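Giving up the second car

We sold the second car in July. It was a Corolla with a dent in the back door and it went to a bloke two suburbs over who wanted it for his daughter. I'd been meaning to write about how we've gone with just the one.

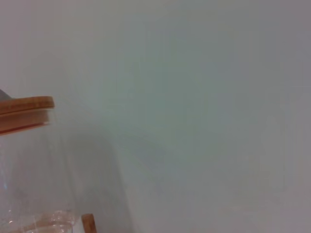 The main reason was the rego. The bill came to $1096 with the compulsory insurance, and it sat on the fridge for a fortnight while I avoided it. When I went back through the odometer photos I'd kept for the service book, the car had hardly moved in the past year. I work from home most of the week now, and the trips I was making were to the shops, the pool and the physio.

We're on a hill, so walking to the shops is easy and walking home is less easy. I bought a trolley, the upright kind on two wheels, and felt a bit self-conscious with it for the first week. It holds more than I thought. Milk and tins go at the bottom, bread on top. I go more often and buy less each time, and we've stopped finding bags of spinach gone to slime at the back of the crisper. I still do one big shop a month with the car for dog food, washing powder and anything else that weighs a lot.

The bus is the 4, which goes past the end of our street and is on time in the mornings. After three in the afternoon it fills up with school kids and can run 10 minutes behind. I take a book. In the evenings it drops back to one an hour, and that has changed what I say yes to. I missed a friend's birthday drinks because I didn't fancy standing at the stop at eleven at night, and a cab home would have been around $40. I could have paid it. I'm still getting used to the idea that the occasional cab is a lot cheaper than owning a car.

The calendar has been the hardest part. We used to just grab keys and go. Now there's a shared one on our phones, and if you want the car you put it in. We had a couple of arguments early on when one of us had forgotten – the worst was a dentist appointment and a footy training on the same afternoon at opposite ends of town. The dentist charged me a late cancellation fee, so I don't forget any more.

Kavitha Gowda at work went down to one car two years before us, and she told me to give it a full winter before deciding whether I liked it. I think she was right about that. The first few weeks were fine and sunny and I was very pleased with myself. Then it rained for most of a fortnight and I looked up what second-hand hatchbacks were going for. I didn't ring anyone.

I've bought proper rain pants since. They're ugly and they work. I also moved my physio to a place I can walk to, and I should have done that years ago regardless.

As for money, I put what we would have spent on petrol, insurance and servicing into a separate account each month. Some of it has already gone on the hot water system, which packed it in without warning, so there's no holiday fund to report yet.

The driveway is wider with one car in it and the kids have taken over the other half for cricket. We've lost one pot plant so far. If anyone has a trolley with bigger wheels that copes with gravel, let me know which one you bought, as the footpath on our side stops halfway up the hill.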